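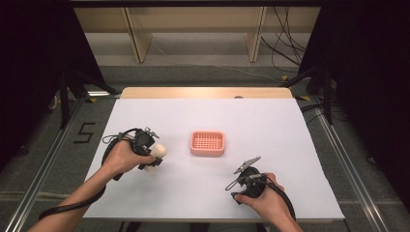
How to read a local opinion poll

Nument guides to local democracy
Last updated June 21, 2020

National polls are explained on television by people who do it for a living. Polls about a town council or one ward usually come to us as a short article with a big headline, and the reader must do the work alone. This guide shows how to do it with a pencil and a simple calculator. You do not need to have studied statistics.

I will use the same poll all the way through. It was made in May by the research company Rautiainen in the town of Haltthorpe, before a council by-election. The headline in the local paper was "Ridon Residents take clear lead". The poll gave Ridon Residents 31 per cent and their nearest rival 26 per cent.

Before you start

Find the full tables. The article is not enough. A serious company puts the tables on its own website, often as a PDF file, and they can appear one or two days later than the news. If you cannot find them, write to the company and ask. If there is no answer, treat the poll with much caution.

Step 1. Find who paid for the poll

The name of the client is normally on the first page. A poll paid for by a party can still be correct, but the party decides when it is published, and perhaps there was another poll which it did not publish. Write down the name of the client and the dates when people were asked. If a candidate withdrew after these dates, the poll describes a different contest.

Step 2. Find the number of people asked, and then the second number

The article said that 200 people were asked. In the tables there is a second number, called the base. In our poll the base for the voting question is 156, as the other people said they would not vote or did not want to answer. All the percentages in the headline were counted from this smaller group.

Now turn the percentage back into people. Multiply 156 by 0.31 and you get 48. So 48 persons chose Ridon Residents. I always do this calculation, because a percentage looks more solid than it is.

You may see the words "weighted" and "unweighted" over the columns. Weighting means that the company has corrected the answers, for example when too few young people took part. For the next step, use the unweighted base. In the Haltthorpe poll both were the same, but this is not usual.

Step 3. Work out the margin of error

There is a quick way:

1. Take the square root of the base. For 156 it is 12.5.
2. Divide 100 by this number. The result is 8.

The margin is 8 points up or down. This quick method gives the widest case, for a party near 50 per cent. With 31 per cent the exact answer is a little more than 7. So the true support for Ridon Residents could reasonably be as low as 24 or as high as 38.

For the distance between two parties the margin is larger still. A lead of five points in a poll of this size is too small to be called clear. The headline should say that the two are close.

Step 4. Look for the undecided

In this poll 13 per cent answered "don't know", and they were kept in the table. Many companies take them out before they publish. To compare our poll with one of those, you must take them out also:

100 minus 13 is 87. Divide 31 by 87 and multiply by 100. The result is 36.

The party has gone from 31 to 36 and not one person has changed their mind. If you see a sudden jump between two polls, check this first.

Step 5. Read the question

The exact words are in the tables. "Which party would you vote for?" and "Which of these candidates would you vote for?" do not give the same result in a small town, where voters may know a candidate from the school or the shop. Look also at the order of the questions. If people were first asked whether they are angry about parking charges – and this happens often – the next answer can be coloured by it.

Step 6. Compare with older polls

Put only polls of the same area side by side. A poll of the whole district tells you little about one ward. If there is no older poll, use the last election result, and write the turnout next to it.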